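Gripper notebook, April

Started just after lunch, bench 2, Skitmont arm. Plan for today was to put the Darum fingers up against the Rarix ones on clear plastic, which has been the sore spot since the Bragança demo. I have been looking forward to this one all week!

Setup first. Both grippers go on the same wrist plate, so the swap is four screws and a cable, and I had the second one running before my coffee was cold. Controller build is 2312 for both. I tried 2215 again for a short while in case the old force loop was kinder to thin parts, but it chatters on contact and I went back.

Darum notes: lovely to drive. The close command is smooth all the way down and the slow speed really is slow. At the low force setting it holds an acrylic offcut without marking it, and I can twist the offcut by hand and feel it give a little before it slips. Opening is a touch lazy – you notice it on repeat picks and not much otherwise.

Rarix notes: this is the linkage gripper, so the fingers swing a bit as they close and the height has to be corrected at the wrist. Once that is in, it's quick and very repeatable. The cycle log for this pair stands at some 933 closes, and I would happily give it plenty more. The wrist camera is the big plus. Having both fingertips in view the whole way in makes lining up so much easier than working from the overhead camera.

Next part was the slotted acrylic rack, approached at the open end with the fingers wide. Clear walls on pale wood are hard going for the detector, but the slot ends give it something to hold on to.
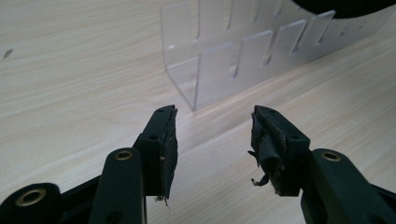

Pads need replacing before any force numbers are worth writing down. The right one is worse than the left, torn and peeling with a flap standing out, and the left is fraying along the bottom. I'll fit new ones on both sides so the pair matches, then redo the offcut test at the same low setting and compare with the Darum properly.

Also to try: a lamp from the side to bring up the edges of the acrylic, and a darker mat under the rack. If the detector likes the mat I'll leave it down for both grippers.

Height correction for the Rarix is saved under the bench 2 profile. Please don't overwrite it – copy it first.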